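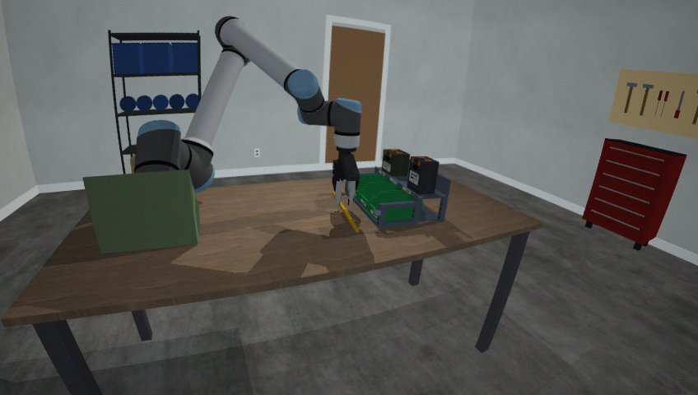
17/04/2019
By Ó Ceallaigh

3.2 Lost tackle on the bed of the lake

Most of the tackle recovered from Skillerberg lay close to the bank. Divers brought up 699 items over the season, and more than 178 of them came from the strip of water in front of the two fixed platforms. Hooks, swivels and lead weights made up the bulk of the count. Line was recorded by length and is left out of the total, as a single snag could hold many pieces tied or twisted together.

Bank anglers fish the platforms all year, while the boats from the Tramero jetty go out only in the open season. We had expected the boats to lose more tackle per trip, given the sunken trees along the eastern shore. The returns did not bear this out. Boat anglers can move over a snag and pull from the other side - a bank angler can only pull from one direction, and the line usually parts at the knot.

Depth mattered less than the type of bottom. Where the bed was gravel, finds were few and scattered, even in places that are fished heavily. Where it was rock or old timber they came up in clusters, often with new line wound over old. Items were sorted by eye into three groups by the amount of rust and weed on them. This is a rough measure and says little about age, as steel hooks rust at different speeds depending on their coating. Lead weights could not be sorted in this way at all and were only weighed.

A small number of finds had nothing to do with fishing, mainly bottles and cans, and these were logged on a separate sheet. They were most common near the car park and are not discussed further.

Each dive lasted 40 minutes and was made by a pair, with a third person in the boat keeping the log. Dives were called off when the water was too cloudy to see the marker line, as happened on 5 dates, all of them in June after heavy rain. The stretch below the Zosevero inlet was therefore searched once where the others were searched twice, and its figures should be read as a lower limit. Repeat searches on the other stretches still turned up items missed the first time - chiefly small hooks under stones.

Figure 2. Simulated robot arm and wooden worktable.

Last updated: June 2019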